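Camera people wanted for our long-exposure walks (October)

Hi, I'm Manon Turcotte, and I run the photography side of things at Jiltora. We're a small outfit that takes people out after dark to muck around with tripods and slow shutters, and I'm looking for two people to help me lead the next run of walks, plus a bunch of folks who'd like to come along and learn.

Who I'm after first. The two leaders need to be comfortable in manual mode and able to explain it to somebody who has never left auto. You don't need fancy gear! Asif Tanoli led last season with a beat-up crop sensor body and a kit lens, and his light trails from the Gorell footbridge were the best of anybody's. What I care about is whether you're patient when someone's remote won't pair and there's a line of people behind them waiting for the same spot.

The leader job is casual, Wednesday evenings, 7 p.m. until we're all too cold to keep going (usually ten-ish). Pay is $109 a night and I cover parking. You'd help me scout the route beforehand too, and that's paid at the same rate. If you've got your own car, great, but I can pick people up if you're near the Nikolaidis lot.

As for participants, anyone over 16 is welcome. Bring a camera that lets you set the shutter speed yourself, a tripod that doesn't wobble, a spare battery (cold eats them) and a headlamp with a red setting if you have one. Phones are fine if you've got an app with manual control. Định Tô shot a whole walk on his last year and I've got one of his prints in my hallway.

A few things people keep emailing me about:

Do I need filters? Not for night stuff. If you join the dusk walk, a neutral density filter is handy and I have a couple to lend.

What do we shoot? Traffic, water, the ferris wheel if it's running, and stars if the clouds behave. Mimoza Stoyanova is coming to one evening to do light painting with us, so wear dark colours or you'll turn up as a ghost in everybody's pictures.

Do you look at the photos afterwards? Yes! Send me up to two of your favourites and we go through them as a group over hot chocolate at Flemetton.

What to wear

Layers, please. You stand still far longer than you'd think, and a cotton shirt by itself won't cut it down by the water. Gloves with fold-back fingertips are worth every cent.
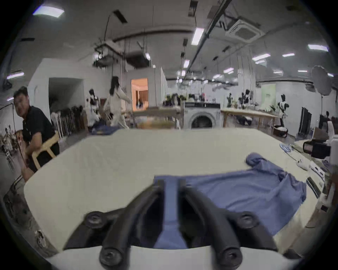

How to get in touch

Leaders, send me a short note about yourself and three or four night photos with the settings written underneath. Blurry ones are okay if you can tell me what went wrong. Participants only need to send a name, what camera you've got and whether you'd like the dusk walk or the late one. Sorin Nedeljković is handling the sign-up list, so if the reply comes from him, you're in the right place.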